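4. Manutenção da pinça manual Odach

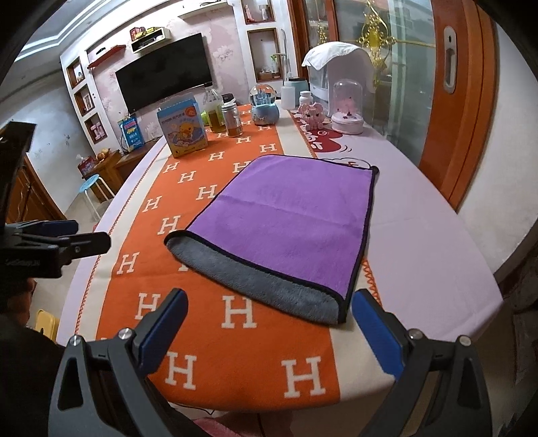
Figura 4. Pinça manual em uso sobre a mesa de uma sala: toalha roxa de debrum preto, pousada em diagonal sobre o caminho de mesa laranja. Em ambos os dedos veem-se as almofadas azuis; à esquerda, de perfil, uma segunda pinça.

4.1 O que se mantém e o que se deixa em paz

A literatura sobre aprendizagem por demonstração dedica páginas generosas às redes e um parágrafo, quando muito, aos parafusos. Esta secção inverte a proporção. Descrevemos a preparação, a conservação e a reparação de uma única unidade, a pinça Odach com o número de inventário 17, que serviu durante todo o projeto Espiritu e que conhecemos hoje melhor do que gostaríamos.

A unidade tem dois dedos opostos, cada um com a sua almofada azul voltada para dentro. O movimento chega aos dedos por um par de braços articulados, comandados por um gatilho no punho. Não há motor: a força é a do operador, e o que se regista é a abertura dos dedos e a trajetória da câmara solidária com o corpo. A ausência de motor foi apresentada na proposta de financiamento como garantia de simplicidade mecânica. Mantemos a frase, por respeito aos avaliadores, e acrescentamos que um mecanismo sem motor consegue ganhar folga com a mesma competência de qualquer outro.

Dividimos a manutenção em duas classes. A primeira faz-se no local de recolha, com o que cabe numa bolsa: limpeza das almofadas, aperto dos parafusos da articulação, verificação do zero. A segunda faz-se na bancada de Siltness e inclui a troca de almofadas e de dedos. A fronteira entre as duas foi respeitada enquanto houve almofadas de reserva em Siltness e em mais lado nenhum.

4.2 Almofadas

As almofadas são a peça de desgaste. Em tarefas com objetos rígidos duram o suficiente para que o operador se esqueça delas; em tarefas com têxteis, a situação é outra. A toalha da Figura 4 é um caso representativo: a borda mais próxima está dobrada e deixa ver uma faixa do avesso, cinzento e felpudo. Superfícies deste género largam fibras, as fibras instalam-se na textura da almofada, e o atrito diminui tão devagar que o operador compensa apertando mais o gatilho. O registo de abertura guarda fielmente essa compensação e apresenta-a depois ao modelo como se fosse perícia.

O procedimento adotado é limpar ambas as almofadas com um pano sem pelo, ligeiramente humedecido, no fim de cada bloco de 100 demonstrações. Tentámos primeiro a fita adesiva, que retira as fibras muito bem e deixa em troca uma película de cola de que os tecidos gostam imenso. Abandonámos a fita depois de um pano de cozinha se ter recusado a ser largado. O álcool também foi posto de parte: limpa, mas endurece a superfície.

A troca é feita aos pares, ainda que só uma das almofadas mostre desgaste. Uma almofada nova diante de outra velha faz rodar o tecido entre os dedos no fecho, defeito que demorámos a diagnosticar e que, entretanto, tínhamos atribuído a três causas mais elegantes.

4.3 Articulação e parafusos

Os parafusos de pivô são prateados e ficam à vista na parte superior da articulação, o que facilita a inspeção e elimina a desculpa habitual para não a fazer. Aperta-se cada um até desaparecer a folga lateral do dedo e recua-se depois o mínimo necessário para o retorno ser livre. Quem aperta até ao fim obtém uma pinça sem folga nenhuma que também não abre.

O teste de aceitação é pouco sofisticado. Fecha-se a pinça, solta-se o gatilho e observa-se se os dois dedos recuam juntos. Se um chega depois do outro, desaperta-se o pivô do atrasado e repete-se. A versão instrumentada deste teste, desenvolvida com algum entusiasmo no primeiro mês, concordou sempre com a observação a olho nu e repousa agora numa gaveta em Siltness.

Na unidade 17, o pivô direito desapertava-se mais do que o esquerdo. Aplicámos fixador de roscas de resistência média e o problema cessou. Aplicámos em seguida, por zelo, o mesmo fixador no esquerdo, em quantidade que atingiu a própria articulação, e tivemos de trocar o dedo inteiro. A instrução em vigor diz «uma gota» e está sublinhada.

4.4 Verificação do zero

Antes de cada sessão, fecha-se a pinça em vazio e regista-se a leitura de abertura. Aceita-se um desvio máximo de 2 décimas de milímetro em relação à referência da bancada. Acima disso, limpam-se as almofadas e repete-se a leitura; se o desvio persistir, verifica-se a articulação, e só depois se toca na calibração. A ordem é importante. Recalibrar sobre uma almofada suja produz um zero excelente até à limpeza seguinte.

Quando se usam duas pinças, cada uma é verificada em separado e etiquetada com o lado a que pertence. Os punhos são simétricos, qualidade muito apreciada no desenho e menos na análise: uma troca de mãos a meio de uma sessão passa todos os controlos automáticos e só se revela quando a mão esquerda virtual atravessa a direita.

4.5 Registo de intervenções

A unidade 17 produziu 769 demonstrações aproveitáveis. O caderno de manutenção, aberto em abril, começou por ser um ficheiro partilhado com campos obrigatórios, nos quais a palavra mais frequente era «ok». Foi substituído por uma folha de papel dentro da mala da pinça, com espaço para a leitura do zero antes e depois e uma linha livre. A linha livre é hoje a nossa melhor fonte de dados sobre avarias e contém também uma receita de arroz.

A última revisão completa foi feita em Siltness a 21 de janeiro de 2018: almofadas novas em ambos os dedos, pivôs reapertados, referência do zero refeita. A unidade seguiu depois para Skosau, onde a tabela de intervalos é a mesma, com uma exceção. Nas sessões só com têxteis, a limpeza das almofadas passa a fazer-se a meio do bloco e no fim. Os operadores de Skosau pediram que a alteração constasse por escrito, e fica aqui registada.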